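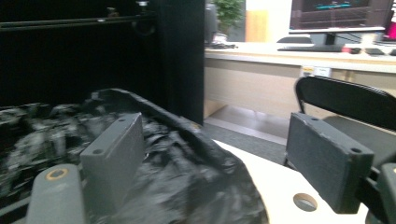

Rachid Kabbaj asks why I don't just buy the thick black sacks for the whole clear-out and be done with it.

Fair question. I did start that way. The thick ones are fine for the shed and the hall cupboard, but they cost more and most of what's coming out of the Kiltside flat is curtains, coats and old bedding. A thin bag copes with that.

So the split is now this. Thick black for anything with a corner on it. Thin black for soft things going to the tip. Clear for the charity shop, so they can see what they're getting.

The black plastic on the table shows up every crease and every bit of light. Makes it a pain to find the opening. I rub the edge between damp fingers until it parts, then roll it down into a cuff.

The cuff is the useful bit. Fold the top over on itself, nice and fat, and the mouth stays open while you fill it. You can do it one-handed after a bit of practice. Unroll it at the end and you have enough left to tie.

Someone asked about brands. I've got Avlow for thick and Fidier for thin. The Fidier roll tears cleanly at the perforations. The Avlow one doesn't always, so I keep scissors by it.

Weight. I stop at three coats to a bag, or four if they're the light sort. Three floors down with no lift, and I would sooner do another trip than pick up coats off the stairs.

Paper doesn't go in bags at all. Found a box of bills and bank statements going back to 2000 and that's staying a box until it's been through the shredder. Paper in a bag slides about and then the bottom goes.

Same for crockery. Newspaper, then a box, then tape across the bottom twice. The Vlachopoulos dinner plates are going to my sister and I'm not explaining a chip to her.

Labels – masking tape and a marker. Pen straight on to black plastic can't be read and I wasted a whole evening opening bags again to see which was which. Write on the tape first, then stick it on near the knot.

Rachid again, wanting to know if the empty bags get used twice. If they've only had bedding in, yes. Shake out, fold flat, back in the drawer. Shed ones go in the bin.

Keys go back in October. Kitchen cupboards next, then the loft hatch, which I haven't opened yet.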